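Disposition d'une table de service pour thé glacé : rack à bouteilles, glaçons, pelle

Posté par Libor Kollár dans Arts de la table > Service et buffet
Vu 2,989 fois

Bonjour,
Je prépare une table de service pour un goûter : thé froid en bouteille, glaçons, une assiette sucrée. Le centre doit rester libre pour les verres, donc tout est reporté vers le bord. Tapis mat gris-brun, bords lisses. Premier essai de placement :

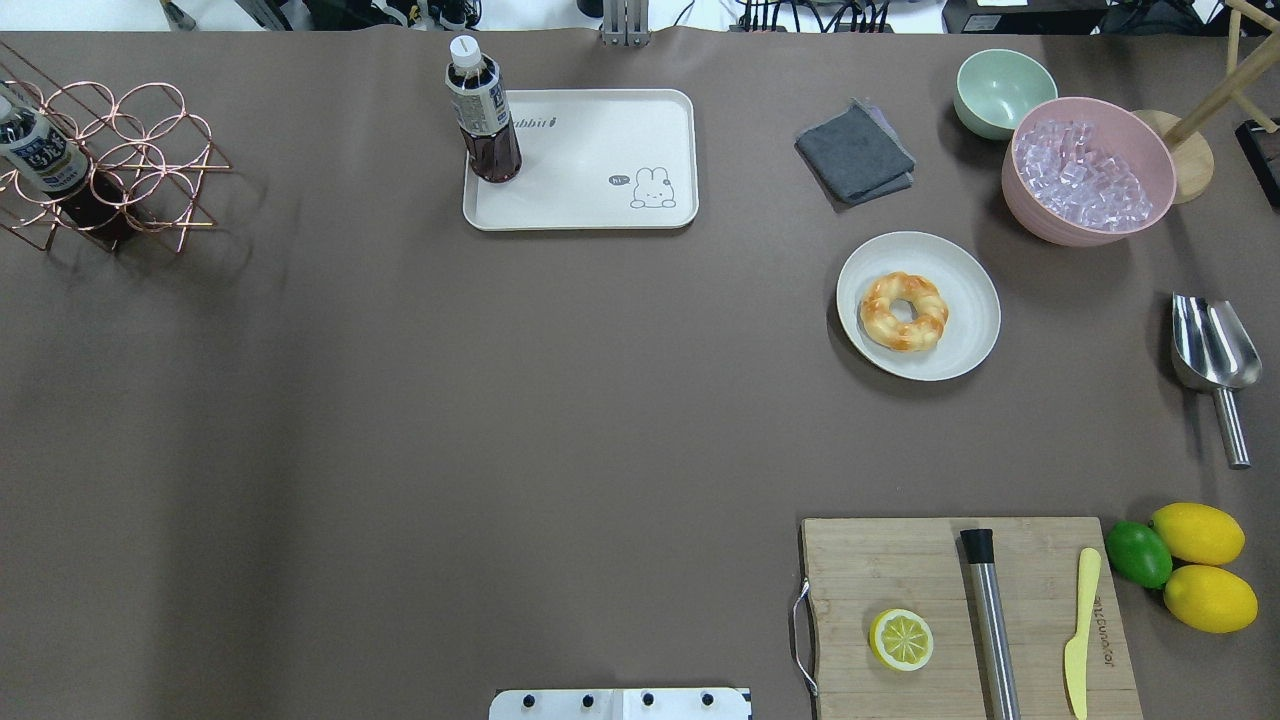
Premier essai : rack en fil cuivré à gauche, plateau blanc au milieu, bols à droite.

Le rack est prévu pour du vin. Une bouteille de thé y est couchée, une autre est debout sur le plateau. Trois points à régler :
- stockage couché d'une bouteille en plastique à bouchon vissé : risque de fuite ou non ?
- position du bol de glaçons par rapport au plateau ;
- où poser la pelle entre deux services.
Le petit bol vert menthe est vide pour l'instant, son usage reste à définir.

Madhu Bansal
Membre, 154 messages

Bouteille couchée : pas de problème si le bouchon n'a jamais été ouvert. Après ouverture, stockage vertical, au frais. Le rack sert alors de présentoir, pas de rangement.

Glaçons : le bol doit se trouver du côté de la main qui sert. Pour un droitier, à droite du plateau, c'est déjà le cas chez vous. Un bol à simple paroi ne garde pas le froid longtemps ; remplir à moitié et renouveler.

Pelle : ne pas la laisser plantée dans les glaçons. Le métal conduit la chaleur de la pièce vers la glace, et le manche finit par tomber dedans. 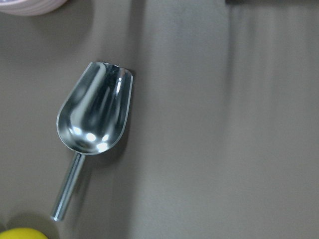

Je pose la mienne à plat, à côté du bol, ouverture orientée à l'opposé du convive, manche vers lui. Sur un tapis lisse, prévoir une petite soucoupe, sinon l'eau s'étale. Une pelle en inox à cuve profonde prend plusieurs glaçons d'un coup ; pour un verre étroit, une pince est plus précise.

Vidar Nygård
Membre

+1 pour la pince. Le reste me paraît bien.

Alžběta Doležal
Contributrice, section Buffet

D'accord avec Madhu Bansal sur l'essentiel, avec une réserve sur les bols. Le petit touche presque le grand, et on accroche l'un en se servant dans l'autre. 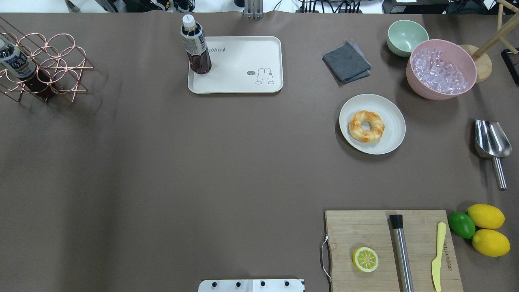
Plateau au lapin, serviette grise pliée, bol vert et bol rose : la zone à desserrer.

Ce que je modifierais, dans l'ordre :

1. Décaler le bol vert à gauche de la serviette et l'affecter aux tranches de citron ou au sucre.

2. Garder la serviette grise à portée du bol de glaçons. Elle sert à essuyer la pelle et le fond des verres. La remplacer dès qu'elle est humide.

3. Éloigner l'assiette sucrée de la glace. Un glaçage ramollit au contact des éclaboussures, et la trace se voit tout de suite sur une assiette blanche. Compter 2 assiettes si les parts sont collantes : une pour présenter, une pour poser.

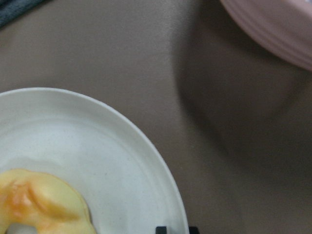
4. Faire un essai à vide avec un verre en main avant l'arrivée des invités. Si la manche passe au-dessus du bol rose pour atteindre le plateau, inverser les deux.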